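Falus to Reopen on Renaud Street With Its Old Menu and a Few New Faces

If you have lived in Prornville for any length of time, there is a fair chance that somebody in your family has had a birthday dinner at Falus. Mine certainly has (several of them, in fact, and one engagement), so it is a real pleasure to be able to report that the restaurant, dark since April, will be serving dinner again next week in a new dining room on Renaud Street.

Cayetano Lozano, who has run the place since he took it over from his uncle, signed the lease late in the summer on the space that used to be the Droris bakery. Longtime residents will remember Droris for its seeded rye and for the line out the door on holiday weekends. The big deck oven is still in the back, and Lozano had the good sense to keep it. He plans to use it for the flatbread that comes with the lamb and for a baked rice dish that was only ever made on special order at the old address.

"I walked in to look at the plumbing and I saw that oven and I stopped caring about the plumbing," he told me last week, standing in the doorway in his coat with a paint roller in one hand.

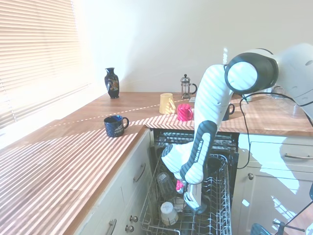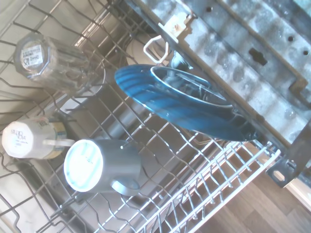

Prornville, Tuesday, November 25, 2025

The new room seats 88, a good deal more than the cramped old dining room ever managed, and it has something the old one never had, a proper bar where a person can come in alone and order a bowl of soup without feeling that they are holding up a table. There will be a smaller room toward the rear for parties of up to 20, with its own door to the parking lot, and Lozano says it is already spoken for on most Saturdays through the end of the year.

Those who worried that a move would mean a new menu can rest easy. The lamb shoulder is staying, and so are the stuffed peppers, the white bean soup, and the walnut cake that my mother used to ask for by the half so she could take it home. The garlic shrimp will come back too, in the same little clay dishes, still far too hot to touch when they reach the table, and I hope people will still go on touching them anyway! The one thing that has been dropped is the Sunday buffet, and Lozano knows he will hear about it.

What is new comes mostly from Tianyou Pan, who joins as chef after a long stretch cooking in hotel kitchens on the coast. Pan grew up two blocks from Renaud Street and washed dishes at the original Falus in high school, so this is a homecoming of sorts. He has added a short list of his own at the bottom of the page, including steamed fish with ginger and scallions, a cold cucumber salad with plenty of vinegar, and a pork and cabbage dumpling based on the ones his grandmother made at New Year's. I was lucky enough to try the dumplings at a tasting for the staff and a handful of neighbors, and I would have gladly taken a second plate if there had been one.

"Cayetano told me I could put anything I wanted on the menu as long as I didn't touch the soup," Pan said. "I haven't touched the soup."

Prices have gone up a little, as they have everywhere. Most main dishes will run between 18 and 32 dollars, and the family dinner for four, which brings soup, salad, a platter of lamb, two sides, and cake, is set at 95 dollars. Children's plates are back, and the kitchen will still split a main dish between two people without charging for the extra plate, a courtesy I have always appreciated.

Dinner will be served Tuesday through Sunday from five o'clock, with lunch to follow after the holidays once the staff has had a chance to settle in. Reservations are being taken by telephone for now, and the number is the same one it always was. Walk-ins are welcome at the bar. Parking is free behind the building after six, and the entrance from the lot has a ramp.

The old sign, the green one with the missing bulb in the letter U, has been cleaned up and hung over the coat rack inside. Lozano said he had the wiring checked and left the bulb as it was.

Recent in Food & Dining
Saturday Market Moves Indoors for the Winter
Where to Order Pies in Prornville
Fish Fry Returns to the Grange Hall
A Second Coffee Counter for Mill Road
Letters: In Praise of the Corner Booth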